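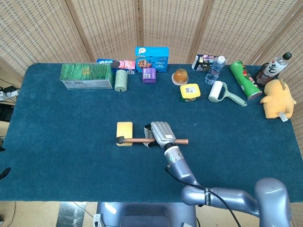
3.2 Tool lending and household repair in Ruawai

The second part of the study looked at how households in Ruawai keep small hand tools and what happens to them between repairs. Interviews were held in July with 21 households, 14 of them renting. Questions were drafted by Bronwyn Hoani and tested with neighbours of the Zirnard estate before use.

Renters owned fewer tools than owner-occupiers, but borrowed more often and for shorter periods. The item most often lent was the hammer (Figure 4), followed by the hand saw and the adjustable spanner. Borrowing followed family ties first and street ties second. Only two households had used the lending shelf at the Virov community centre, although most knew of it. Several said the opening hours did not suit shift work.

Figure 4. A hammer with a copper-coloured handle and a small black head.

Storage differed less than expected. Tools were kept in kitchens and laundries as often as in sheds, and older residents favoured a drawer near the back door. Loss was put down to lending in four cases and to moving house in the rest – a pattern also noted by Fletcher Nepia in his unpublished survey of the neighbouring district.

Participants were asked whether they would pay a yearly fee for a shared store. Owner-occupiers were mostly unwilling. Renters were divided, and their answers depended on the length of the lease. These responses are taken up again in Section 4.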